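Notes from the dish table

April 26, 2024

I've spent most of this month recording demonstrations for the table-clearing task, and a few people have asked what that involves day to day. It's slow work and most of it is handling dishes. I'm writing it down while I still remember the details.

The goal is a policy that can take stacked dishes off a table and put them somewhere sensible. We call the project Stirnora. The arm is driven by a person at first. I sit to the left of it with the leader handles, do the task by hand through the robot, and the software saves the wrist video along with the joint positions and the gripper opening. Each run from start to finish is one episode. Later the model trains on all of them together.

As of last night we have 932 episodes saved. Of those, 456 are mine. The rest are from Spyros Vidmar, who is faster than I am and also throws away more.

How a session goes

I set up a layout, check that the wrist camera is recording, and start. A layout stays put for only a few episodes before I change it. When we started I kept the same arrangement for a whole afternoon because it was easier, and the first model we trained on that data was useless as soon as a plate was a hand's width from where it expected. It reached for the old spot and closed on air. So now I move things more than feels necessary. I rotate the square dishes, swap which item is on top, and shift the rack.

A session is 50 episodes. I tried 80 once and the last part was bad. My hands got lazy, the approaches were all from the same side, and I was closing the gripper too early. I deleted most of it the next morning.

Picking the dishes

We bought plain white plates first, and that was a mistake on a white table. In the wrist view the rim almost vanished, and even I had trouble lining up the fingers. After that I went to a secondhand store in Menbridge and bought things that looked different from each other. Nothing matches. Some are glossy, some have patterns, and a few are shapes I would never buy for my own kitchen.

Glossy glaze is a problem of its own. The highlights slide across the plate as the camera moves, and I can't tell yet whether the model is learning the plate or the shine on it. For now I change the lamp position between sessions and hope that covers it.

Stacks are the hardest part. With a round plate on a square dish, the corners underneath stick out past the round edge, and it's easy to catch a corner with one finger and drag both pieces. The leaf-shaped dish with the wicker tray over it has the same trouble, except the tray covers so much that only a strip of green and yellow shows. I come in low and slow on those, with the fingers open wide, and I try to do it the same careful way each time.

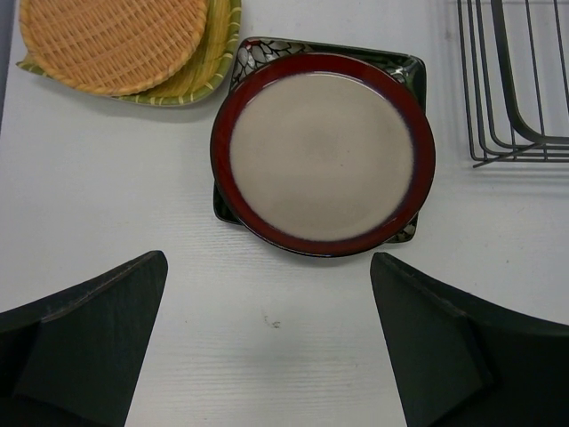
What gets thrown out

We keep an episode if the dish ends up where it should and the motion looks like something we'd want copied. A long pause in the middle is enough to drop it. So is a second attempt at a grasp, at least for now. Spyros would like to keep some of the recoveries, on the grounds that the model will miss too and should know what to do next. I think he's probably right, but I want a clean set first and a separate folder for the recoveries.

Labels are short. Each episode gets one sentence, such as "take the top plate off the square dish." We used to write longer ones and never agreed on the wording. Spyros says tray and I say basket, so we had the same object under two names for two weeks. It's tray now. I went back and fixed the old ones by hand, which took an evening.

I also wipe the table less often than I used to. A small mark on the surface doesn't bother me, and a model that only works on a spotless table isn't much good in a kitchen.

What's next

In May I'll train on the full set and test with dishes that were kept out of it. I have a box of those on the shelf and haven't let myself use any. If the numbers are poor, my guess is that the stacks will be why, and I'll go back and record more with the square dish turned at odd angles.

I also need to order new finger pads. The left one is starting to peel.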